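4. Folding a zip-up jacket for the Skallden storage bag

1. Clear a space on the bed and lay the jacket flat, front side up.
2. Spread the sleeves out to the sides. 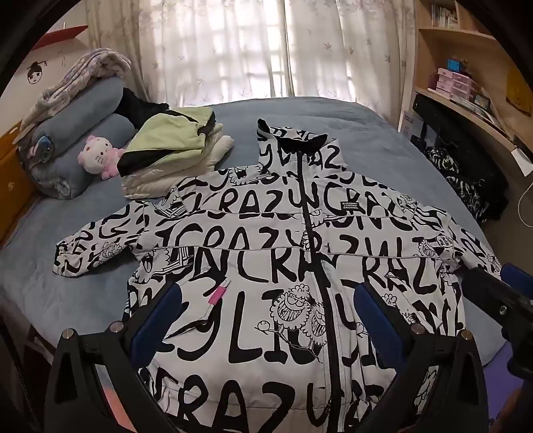
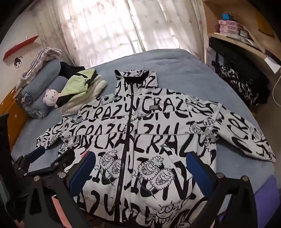
3. Bring each sleeve across the front, then fold the hem up to the collar.
4. Press the air out slowly and slide the jacket into the bag.

Note: The packet promises 18 jackets per bag. We doubt it – with padded ones, plan for 9.

Caution: "Crease-proof" is Lurnance's word. Check printed fabric after a week.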